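Dudek hand-held gripper, three weeks in. Quick review, typing this between sessions so excuse the mess.

Short version: good tool for collecting demos, annoying cable, would buy a second one. Would not buy a third until they fix the app.

**What we use it for**

Pick and place, mostly. Person holds the gripper, does the task by hand, camera on the tool records it, policy trains on the recordings. No arm on site. We were doing teleop before and getting 22 usable demos on a good day. First full day with the Dudek we got 178. Same two people, same objects. That alone settles it for me.

**Good stuff**

- Grip feel. The padded fingers have a textured inner face and they hold on to smooth things – mugs, soap bottles, a TV remote. You feel when it slips, so you correct, and the correction ends up in the data. Teleop never gave us that.
- Field of view. Very wide. Bends everything at the edges but you get both fingers plus most of the room, and the localization likes having a lot of room to look at.
- Setup is 8 minutes, once you know the order. Mapping pass first, then the gripper calibration (open, close, open), then go. Do the calibration again after lunch. Trust me.
- New people pick it up fast. We hand it over, they do ten throwaway grabs, done.

**Not so good**

- The cable. It comes down from between the fingers and it will find your sleeve. We tape ours. Still catches.
- Weight. Fine for an hour, wrist complains after two. Swap operators. Episodes get sloppy when people are tired and you wont notice until you replay them.
- Shiny floors. Reflections move when you move and tracking drifts. Lost a chunk of one morning at Trollwood to this before we slowed the mapping pass down. Slower helped alot.
- The Rirkmont uploader. Chokes on any batch over 100 episodes. No error, just sits there. Split your batches by hand.
- Manual is thin. The page on marker cleaning is one sentence and it's the page you need most. Smudged marker = gripper width readings jump around = episode in the trash.

**Data notes, for anyone training on this**

Variety beats volume, at least for us. Our first set was one table, one light, one operator, and the policy was great at that table and useless one table over. Second set we moved after every few episodes – different heights, blinds up, blinds down, lefty operator, people walking past. Much better. Keep the people in. If you only record in a quiet room it learns a quiet room.

Blur faces before anything leaves the laptop. Do it as a step in the pipeline, dont leave it for later.

Also keep the failed grabs in a separate folder, labeled. We deleted ours the first week and now we want them.

**Rating**

4 out of 5 for the hardware. 2 for the uploader. Support answered the same day both times I wrote, so maybe the 2 moves up.
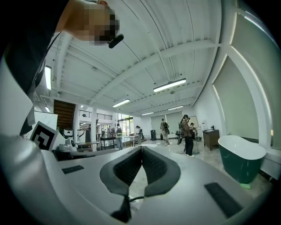 *By Svend Lauritsen | Tokville | 12/3/21*

Operator's view, fingers open in a V, marker standing up on the left, people all over the hall. Bathtub on the right is not in the object set. Will update when the new firmware lands.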